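Olesia Sydorenko traduit la nuit, et elle a ses raisons

Quand j'ai appelé Olesia Sydorenko pour fixer notre rendez-vous, elle m'a proposé vingt-deux heures. J'ai cru à une erreur. « Non non, avant je ne suis bonne à rien ! » m'a-t-elle répondu en riant. Me voilà donc un soir, mon carnet sous le bras et mon thermos de café dans le sac (je me couche d'habitude avec les poules), à sonner chez celle qui vient de mettre en français Les Étés de Grunetholm, le gros roman de Janka Bednárik.

Gros, oui : dix-sept ans que personne ne s'y risquait chez nous. Le livre raconte trois générations de passeurs de bac dans une ville fluviale, Prurau, avec un parler à eux, plein de mots pour l'eau. J'en avais lu la moitié dans le train et j'avais mille questions, que j'ai évidemment posées dans le désordre.

D'abord, comment on commence ? « Mal, me dit-elle. Le premier chapitre, je l'ai refait 24 fois. Je le trouvais joli, et puis je le relisais à voix haute et ça sonnait comme une notice de bateau. » Elle lit tout à voix haute, les dialogues surtout, en marchant dans le couloir. Ses voisins du dessous ont fini par lui demander la suite de l'histoire, ce qu'elle prend comme le meilleur compliment de sa carrière.

Elle travaille par blocs de 2 000 signes, jamais plus d'une traite. Ensuite elle se lève, elle boit un verre d'eau, elle va regarder la rue. « Si je continue, je me mets à traduire la phrase d'avant au lieu de celle que j'ai sous les yeux. C'est bizarre à expliquer, mais tous les collègues connaissent. »

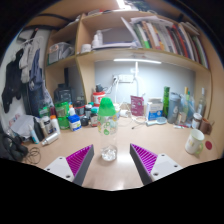
Les mots pour l'eau

J'y reviens, parce que c'est là que le livre m'a attrapée. Dans l'original, Bednárik emploie 32 termes pour dire l'état du fleuve : quand il monte, quand il boude, quand il porte encore la boue de la veille. Le français en a pas mal, mais pas toujours les bons, et souvent trop techniques.

« J'ai passé un mois de novembre entier là-dessus, raconte Olesia. J'ai écrit à Rostyslav Bondarchuk, qui a tenu une péniche pendant longtemps, et il m'a envoyé des pages et des pages. Des mots magnifiques ! J'en ai gardé quatre. » Quatre seulement ? Elle fait la moue. « Le lecteur ne doit pas sentir qu'on lui vide un dictionnaire sur la tête. Les autres, je les ai fait passer dans les verbes. »

Je lui demande un exemple. Elle cherche, rouvre son fichier, et me lit une phrase où le fleuve « rechigne » contre les pilotis. Dans la version d'origine, c'est un nom, un seul, intraduisible tel quel. J'ai trouvé ça très beau et je l'ai recopié dans mon carnet, de travers, il était presque minuit.

Et les désaccords avec l'éditrice ? Il y en a eu. Marichka Polishchuk, qui dirige la petite maison Horobets, voulait des notes de bas de page. Olesia n'en voulait aucune. « On s'est écrit des mails d'une politesse terrible », dit-elle. Elles se sont entendues sur un glossaire en fin de volume, une page et demie – et Olesia reconnaît, du bout des lèvres, qu'il n'est pas si mal. 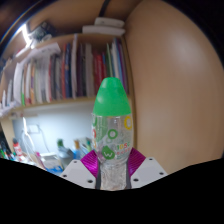
Une bouteille au capuchon vert vif.

On parle aussi d'argent, un peu. Ce livre lui a pris deux fois plus de temps que prévu et, ramené à l'heure, elle préfère ne pas faire le calcul. Elle complète avec des sous-titres et des relectures. « Les sous-titres m'ont appris à couper. Quand un personnage parle vite, on n'a pas la place d'être intelligent. »

Avec l'autrice, tout s'est passé par lettres, de vraies lettres, en papier. Janka Bednárik répond lentement et souvent à côté. À une question sur un temps verbal, elle a répondu par une recette de soupe de poisson. Olesia l'a essayée, elle la refait depuis, et le passé simple est resté.

La suite ? Un recueil de nouvelles, plus court, plus sec, presque sans adjectifs. Elle en est à la deuxième et elle a déjà changé le titre trois fois. Je suis repartie vers une heure du matin avec la soupe notée au dos de mon ticket de bus.

Les Étés de Grunetholm, de Janka Bednárik, traduit par Olesia Sydorenko, éditions Horobets.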